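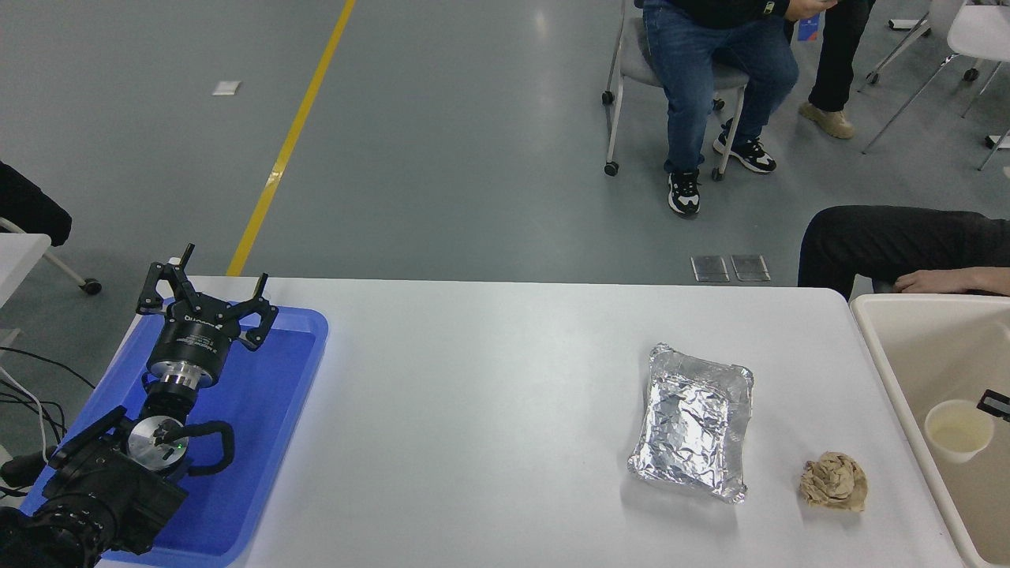 Clekside Supper Club: your questions answered

How do I book a place?
Send us a message through the contact form with your name and how many of you are coming. Birthe Damgaard reads everything and usually replies the same evening, though she's slower in May when her allotment takes over. Your booking is firm once you've heard back from her.

What does it cost?
Members pay a yearly fee and then a small amount for each supper, which covers the ingredients and the hire of the hall. If money is tight, do please tell us, as we have a fund for exactly that and we'd so much rather see you at the table than not.

Can I bring a guest?
Of course! You can bring up to 4 guests a year, and they're welcome to help in the kitchen or just sit and chat. We only ask that you tell us beforehand, so there are enough potatoes to go round.

I can't cook. Does that matter?
Not one bit. Plenty of our members joined knowing how to make toast and very little else, and Lihua Long, who now runs our dumpling evenings, will happily tell you about the first soup she ever served us (we ate it, but slowly). You'll be paired with somebody patient.

What about allergies and special diets?
Put them on your booking and remind the cook when you arrive. There is always a vegetarian main, and Maricica Pop makes a gluten-free walnut cake that goes faster than the ordinary one. We do use nuts in the kitchen, I'm afraid, so we can't promise any dish is completely free of them.

May I take leftovers home?
Yes, and we hope you will. Bring a tub with a lid, get everything into the fridge as soon as you're home, and eat it the next day. Rice is the exception: we don't send that home.

Where do I park?
There are 30 spaces behind the hall on the Seltoden side. If they're full, the lane by the church is fine after 6pm.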